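Went to the Bernthorpe open day this afternoon so you don't have to. They're the people who want to put a robot in your laundry room. Thread, as I type it up from notes on the train.

First, the basics. March open house, doors at 2, free coffee, lanyards. I'd guess half the visitors were there to sell Bernthorpe something. The other half were people like me who have been promised a laundry robot since they were kids and are getting cranky about it.

The system is called Gama. Two arms, soft-fingered grippers, and a lot of talk about "the whole chore." Please remember that phrase, I'm coming back to it.

Our host was Sota Sasaki, who runs the demo side. Nice guy, clearly tired, answered most things straight. When I asked what it would cost he said "less than a car." I asked which car. He laughed and moved to the next group.

They let us get close to the hardware, closer than I expected. One of the arms wears a gray fabric sleeve with metal showing at the end of it. I asked what the sleeve was for and got two different answers from two different employees — dust, and pinched fingers. Could be both. I'd still like them to agree.

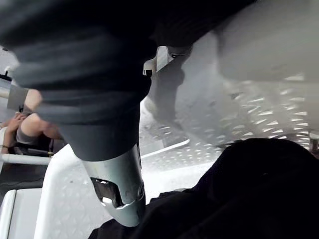 Sleeve on, gripper pointing down. Bernthorpe open day.

Okay, the pitch. Sasaki says Gama has done 300 practice sessions with the basket. I asked how many of those ended with clothes in the basket, the basket where it was supposed to be, and no human stepping in. He said they "score it by stage." So I don't have a number for you, and I did ask twice.

Scoring by stage is a perfectly normal way to do research. It's a lousy way to tell me if I can leave the house. If grabbing the basket goes great and the next step goes badly, I still come home to a pile of shirts.

Compare the brochure, which says Gama "handles laundry day from start to finish." The brochure also has a family in it, all wearing white. Make of that what you will.

The task on the schedule was basket handling next to a front-loader. Both arms hold the basket, one on each side. I will give them this: holding a floppy plastic basket with two arms is harder than it sounds. Squeeze too much and the sides bow in, and if the arms disagree by a little, the whole thing tips.

But it's a light load on a clear stretch of floor. My laundry is a week of towels and a fitted sheet that has eaten three socks. I asked about the fitted sheet. Sasaki said "please don't ask about the fitted sheet," and I think that was the most trustworthy sentence of the afternoon.

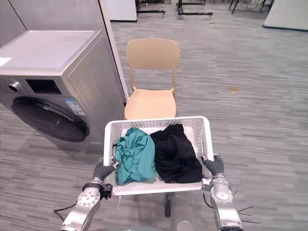

Can it run a full load by itself?
Bernthorpe isn't claiming that yet. Sasaki described carrying, loading and unloading as separate tasks, each trained separately, with a person picking the settings and adding the detergent.

Which brings me back to "the whole chore." If a person sorts, pours, picks the cycle and folds, then what you've bought is help with the part where you carry a basket. For some people that part is the hard one! Bad back, bad knees, stairs. I'd take that product seriously. Sell that one.

Stairs, by the way: no. Gama doesn't do stairs. My machine is in the basement, so that's me out.

A woman near me asked about zippers, buttons and delicates. The answer was that the fingers are soft and the force is limited. She asked what happens if a bra strap gets hooked on the basket. Long pause. "It would stop." Fine, but stop and do what? Stand there until I get back from work?

I also asked about speed. They're aiming for 8 minutes to get a basket loaded into the machine. I do it in under one, badly, while on the phone. I know speed is the thing that gets better with time, so I won't beat them up over it. I'm just writing it down so I can check next year.

There was a slide comparing Gama with the Brosia system from Fukuda. Gama won every row. The rows were picked by Bernthorpe. I've never seen a comparison slide where the people who made it came in second, and if you have one please send it to me.

Things I liked, so I don't get called a hater again: they let people ask questions for as long as they wanted, the staff didn't pretend it was finished, and the grip itself is careful work. I'd go back.

Things I didn't: the brochure, the slide, and a sign-up sheet for a waiting list with no price and no date on it. They want 500 names. I counted myself out and had another coffee.

If anyone from Bernthorpe is reading, my offer from the Q&A stands. I'll bring my own hamper, unsorted, and you run it start to finish with everyone's hands in their pockets. I'll post the result either way, fitted sheet included.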